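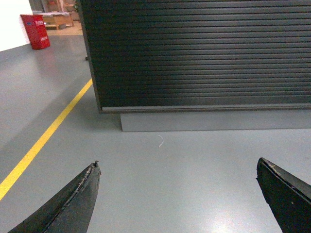 Jasmina Softić
Shop worker, cook at weekends, blogs when there's time

November 1, 2021 · 2 min read

Print this post | E-mail to a friend

Right. Quick one, kettle's on. Fruit by weight versus fruit by the piece, because I've had the same argument twice now and want it written down.

Grew up with by weight. Everything. You took your bag up, they put it on the scales, you got a price. Moved to Drelton and suddenly it's all "each". Lemons each. Peppers each. Even onions at the place on Goltgate, which is mad, who buys one onion.

The thing with each is you rummage. Everybody does. If they all cost 74p you want the biggest one, so by four o'clock the box is all tiddlers and the late shift people get those. Late shift people being me. With weight you pay for what you get and there's no point digging.

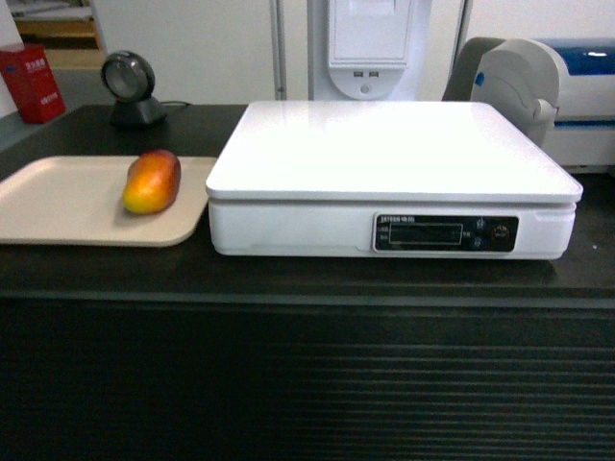

White scale on a dark counter.

My friend Seok says I'm wrong. He says weight is worse because you never know the total till you get to the till, and if you're on a tight week that matters more than fairness. Fair enough. I hadn't thought of that, I just liked the scales as a kid. He also says people are embarassed to put things back. True. I've done it, gone red, bought the grapes anyway. Bloody expensive grapes.

So then mangoes. Worst of the lot for this. Big stone, thick skin, and you pay for both. I did a sum last winter, bought one at 400 grams and scraped it down properly, and was cross about how much went in the compost. By the piece you're gambling on the stone as well. No good answer.
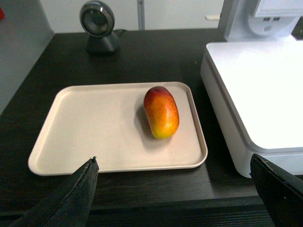

One mango, red going to yellow.

And colour tells you nothing much, before anyone writes in. Mum went by smell at the stalk end. I go by smell and a very light press with the flat of the thumb. Not the tip!! You bruise it for the next person. There was a man at Siltgate market in February doing every avocado on the stall with his nails and I still think about him.

Siltgate does both by the way. Weight for the loose stuff, bowls for a set price on the end tables.
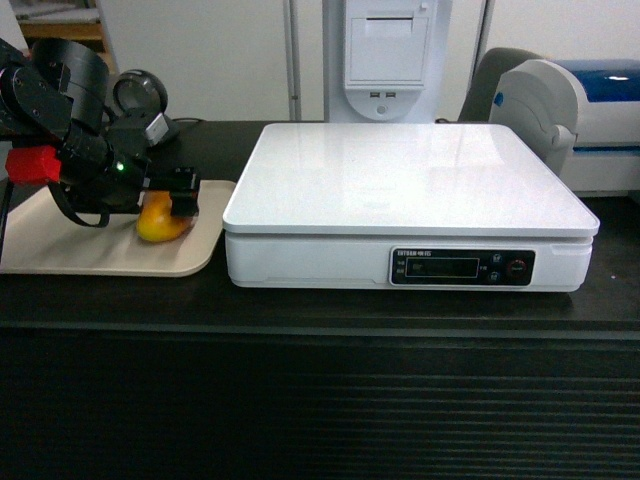
The bowls are where it all falls down for me, becuase I know the bottom ones are soft and I buy them regardless. Bowl of tomatoes, two gone by the Tuesday. Sauce then. Always sauce. Freezer is full of it.

Anyway Seok wants prices up on a board, per kilo and a rough "per one" next to it. Sensible. I'd take that. Would need someone to redo it every morning in chalk and I know who that would be at our shop.

More on the chutney next time, had a few of you asking. Need to find the jar lids first.

Contact | © Jasmina Softić | Back to top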